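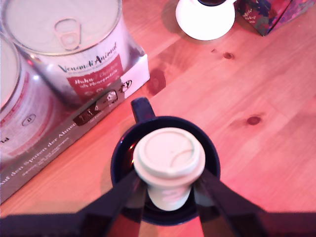

Paper cup, navy mug and a pair of black fingers: the Stundden gripper kit at work.

The Stundden kit, after a month on my table

Print this item | E-mail this item

11/12/23

Several of you wrote in after the last newsletter asking whether the Stundden gripper kit is worth the money, so I asked Ese Oyelaran at Kisstead if we could have one on loan, and she very kindly said yes (and then said yes again when I asked to keep it a bit longer!).

First, what you get. The box holds the gripper itself, a mounting plate, two sets of finger pads, a cable that could do with being longer and a printed guide of 57 pages. I read nearly all of it. The chapter on fitting the plate is lovely, with big clear drawings, and the one on setting the grip force reads as if it was written on a train. Heriberto Nava has put his own notes on that chapter in our shared folder, and I'd go straight to those if I were you.

Fitting it took me an evening. The screws are tiny and I dropped one down the side of the radiator, where it still lives. There are four spares in the bag, so no harm done.

Now, cups. I wanted to know how it copes with the sort of thing you'd find on any table, and a paper coffee cup is a mean test. Press too hard and the sides cave in, press too softly and it slides away from you. Standing one inside a mug makes it meaner still, as the fingers have to come in over the rim and there's not much room for them. I left the clutter where it was, too. The tins of Venandi Animal chicken stayed in their tray next to the mug, and I wasn't going to clear the table for a gripper when I don't clear it for guests.

With the force set to the factory figure I squashed two cups straight off. I turned it down to 20 on the slider and after that we got on much better, though I'd still call it fussy with anything waxy. The softer pads help a lot. Put those on first and save yourself the cups.

What I like most is how quiet it is. Zyanya Villalobos had the older Hilholm model in her kitchen last winter and you could hear it from the stairs. With this one I can have the radio on low and follow the play!

What I like least is the software. It wants to update itself every time you open it, and twice it forgot my settings, so write yours down on a bit of paper. Jovita Cervantes says hers has never done this, so perhaps I've got a grumpy one.

The price is 330 for the kit, pads included, and a spare pair of fingers is extra. Kisstead will also fit it for you if you bring your arm in, which might suit anyone who'd sooner not meet those screws. Ask for Ese and mention the newsletter.

Would I buy one? I think so, yes, if you already have an arm and mostly want to pick up light, awkward things. For heavy jars I'd wait until the wider fingers come out. Mine goes back before the end of December, and Xóchitl Arriaga has the next turn, so send her your questions about bottles.

Print this item | E-mail this item

Recent items
Villaseñor arm: a second look at the wrist joint
Which table clamp? Four of you reply
Heriberto's notes on grip force
Swaps and spares, December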